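Simulation Cell Update: Looking After the Varnano Workspace

The Katine simulation cell returned to regular use in November following a scheduled review of its setup. The cell models a living room, with two black robot arms working over a square grey table in front of a blue sectional sofa. Shazia Malik, who coordinates the Heltness program, led the review and has asked that all users read the notes below before booking time.

The red object is to be placed on its side, well within reach of both grippers. The arms should be parked apart at the near side of the table before a session is started. 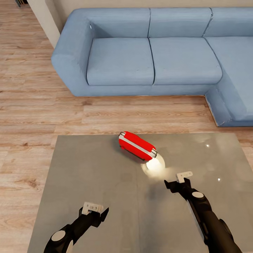

Checks Before Each Session

Users are asked to load the current Varnano scene file and confirm that each arm answers to its own controller. Joint limits must be read back from the Hayat log and compared with the posted values. A difference of more than 2 degrees on any joint should be reported and the session postponed.

The view should also be checked. The wider view takes in the wall behind the sofa, the corridor at the left and the full run of the floor, and both grippers should remain in sight near the front of the table. 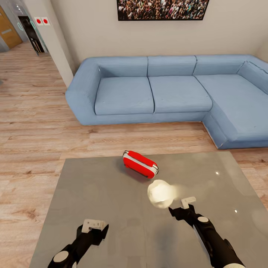

Recorded sessions are limited to 70 minutes, after which the scene must be reloaded and the arms returned to their parked positions. Log files are kept for 31 days. Requests for changes to the lighting or table surface should be sent to Ms. Malik in writing.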